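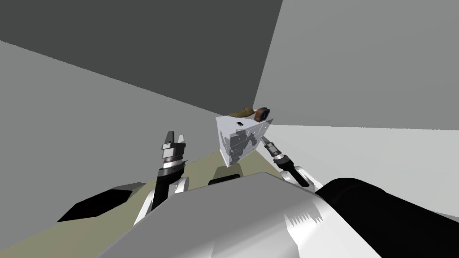 Two-arm box push in sim: wide parallel jaw or pointed tip?

kvaran_fan
Started in March

Okay, I've finally got both arms loaded in the Trallel scene and I'm having way too much fun with it! Left arm has the parallel jaw, open. Right arm comes in with the narrow tip against the side of the box. I want to compare the two properly before I settle on one for the Brarnden controller tests.

So far I love the pointed one for side contact. It gets in where the open jaw would need a lot more room, and I can tell straight away which face it's working on. Box friction is set to 675 in our homemade units (don't ask, I inherited the file). Anybody else running mixed contact like this?

manwood_mike
Nice setup! I'd go the other way though. A closed tip gives you one small contact patch, and a box with stuff on top is going to want to turn. Put the open jaw on the opposite face and use both arms. Also, what's your camera doing? From head height I always think I'm touching before I am.

kvaran_fan
Ha, yes, the camera gets me every time. In this one the tip is pointing at the lower part of the right face and there's still a short gap:
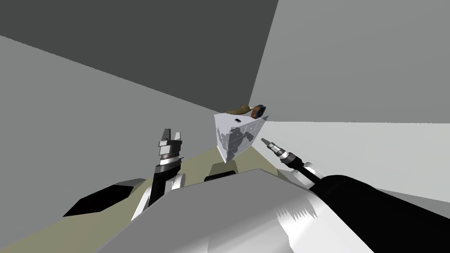
Manwood, March

Copying my bench notes in so you can see what I changed. Controller rate 90, contact margin 2, same box, same camera. Stiffness down to 5 on the right wrist only. Left jaw stays open and parked off to the left. Next job is logging contact force, so I quit guessing from the view.

tipsy_gripper
Agree with the force log, disagree with Mike about using both arms from the start. If you bring in the left jaw now you won't know which arm caused a twist. One arm, one contact, then add the other. And please change the rate separately from the stiffness or the comparison is mush.

manwood_mike
Fair on the rate. I still say one-sided pushing is a weird way to judge a gripper, but I'd love to see the numbers.

kvaran_fan
Okay okay, splitting the settings! Another view with the tip up against the right side, and the left jaw still empty. You can even read the "MG" label near the tip, so I'm pretty happy with the camera for checking which tool is loaded.
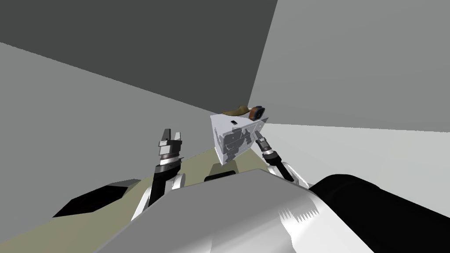
Éabha Mac Mathúna

Jumping in because I use the same Kvaran tool files. Both of you are partly right, I think. For a plain push I like the narrow tip, and for anything where the box has to stay square I'd want the jaws. Try the tip lower on the face and then nearer the middle, with everything else left alone. I'd add a second camera at table level too. It makes judging that gap so much easier, and it's really satisfying to watch!

kvaran_fan
Ooh, table level, yes. Setting that up tonight. Could you post your camera offsets?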